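Sumia's Shared Kitchen Reopens With a Week of Soups

June 6, 2018

The shared kitchen at Sumia is cooking again, and the smell reaches all the way down the stairs to the bike racks. After being closed since February for new wiring and a new floor, the room on the second story opened its doors this week with soup, flatbread and a line of people holding their own bowls.

It was worth the wait. The old kitchen had one long counter, a sink that sulked and a stove everybody fought over. The new one has 13 work stations, two sinks deep enough for stockpots and windows that open properly. Anyone who cooked there through the last few summers will know what that means!

Liên Lò, who runs the cooking program, picked soup for the opening because it is forgiving and because a lot of it can be made at once. The first batch was her own sour tomato broth with dill, followed by a white bean and kale soup from Mafalda Vieira, who teaches the evening classes and had the room full of garlic before most of us had finished our coffee.

"I wanted people to walk in and be hungry right away," Lò said. "You can show someone a floor, and they'll say it's a nice floor. Give them a bowl of soup and they sit down and start asking when they can use the place."

They did ask. By the end of the first lunch the sign-up sheet for June had gone onto a second page, with bookings from a pickle maker, a couple planning to bake for their own wedding and a group of neighbors from the Ionescu building who have been cooking a monthly supper in somebody's garage. The garage supper is famous on that block for its stuffed peppers, and the group is already talking about moving the July one to Sumia.

Much of the excitement is over the countertop cookers. The old stove was fine for a skillet or two, but a big pot took up the whole back row and had to be watched all afternoon. Now the soups and grains go in the lidded cookers along the wall, and the burners stay free for onions, eggs and everything else that needs a hand on the spoon. Vieira made her beans in one of them on the first morning and rolled out dough at the next station while they cooked.

"I have spent years of my life standing guard over beans," she said. "I love beans. I would still like to do something else while they're on."

The beans, for the record, were wonderful – creamy all the way through, with a fistful of lemon peel stirred in at the end. Vieira soaks hers overnight in salted water and holds back the kale until the last few minutes so it keeps its color. She has promised to write the recipe on the board by the door, where it will stay up through the month.

There is plenty more to like in the room. The spice shelf is at eye level now. The knives have their own drawer with a divider, so you no longer have to dig past the whisks. Ekivden, the bakery across the street, sent over two sacks of flour and a jar of its sourdough starter, which is living on the shelf above the bread station with a strip of tape on the lid asking people to feed it. So far it has been fed rather too well.

Opening week also brought a short session on looking after the equipment, which sounds dull and was a pleasure. Lò went through the whole routine at an easy pace, with soup breaks. Cookers are to be unplugged and left to cool before anyone cleans them. Inner pots get washed with a soft sponge and dried by hand, outside as well as inside. Lids are wiped on both sides, and people are asked to run a damp cloth around the gasket, where starch and bits of onion like to hide. Steel wool stays in the bucket under the sink, for the oven racks.

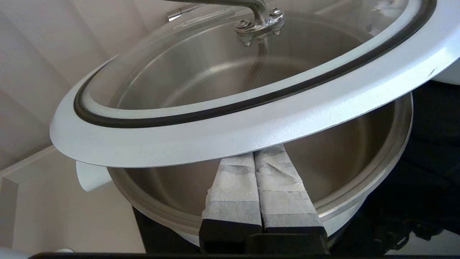
A stainless steel pot in its white housing, with the glass lid tilted above it. The black gasket runs just inside the white rim.

Cooks are also asked to leave the pots empty at the end of a booking. Leftovers can go in the refrigerator with a name and a date on them, and anything still there after two days will be eaten by whoever is hungry. Judging by how fast the tomato broth went, that rule may not get much use.

Evening classes start again next week. Vieira is teaching the first one, on broths, and there will be nine places at the table. Bring an apron and a container with a tight lid, as everyone takes home what they make. A class on summer preserves follows, led by the baker's sister from Ekivden, and Lò hopes to add a Saturday-style family lunch with smaller aprons and blunter knives once the schedule settles.

The Flostetti reading room next door is joining in as well. It has lent the kitchen a shelf of cookbooks, some of them with several generations of gravy on the pages – the best kind. They can be used at the counters but have to go back on the shelf before closing.

Station bookings can be made at the front desk or on the sheet by the kitchen door. First-time users need to take the equipment session, which will be repeated through June, and soup will be served at every one. The next pot is lentil with cumin.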